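Mixing Color by Eye: Notes for Week 5
Lamisi Eshun, Introductory Watercolor

Welcome back, everyone, and thank you for the lovely gray studies you handed in (I have them drying all over my office still!).

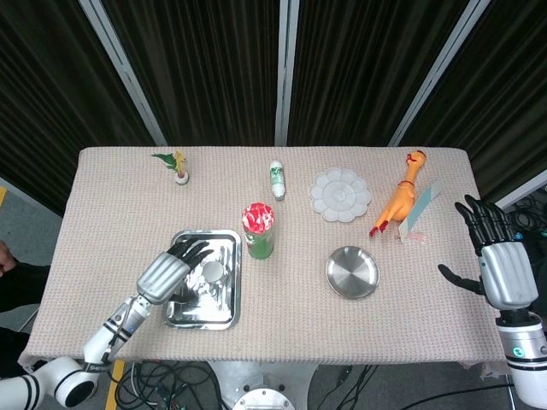 This week we leave gray behind and start on greens, and I should warn you that greens are where most of us lose our patience. The green that comes straight from the tube is nearly always too cold for a leaf in daylight. Warm it with a little yellow ochre first – a touch on the tip of the brush will do – and then let a speck of red settle it down. If it turns to mud you have gone one color too far, so rinse and begin again.

Please paint a chart of 4 yellows against 5 blues, letting each square dry before you judge it, as watercolor dries paler than you expect. Write the names of the paints along the edges in pencil. Hannelore Wallner's old chart is pinned up by the sink if you would like to compare.

For reading, look over the chapter on shadows, and bring something leafy from home next time.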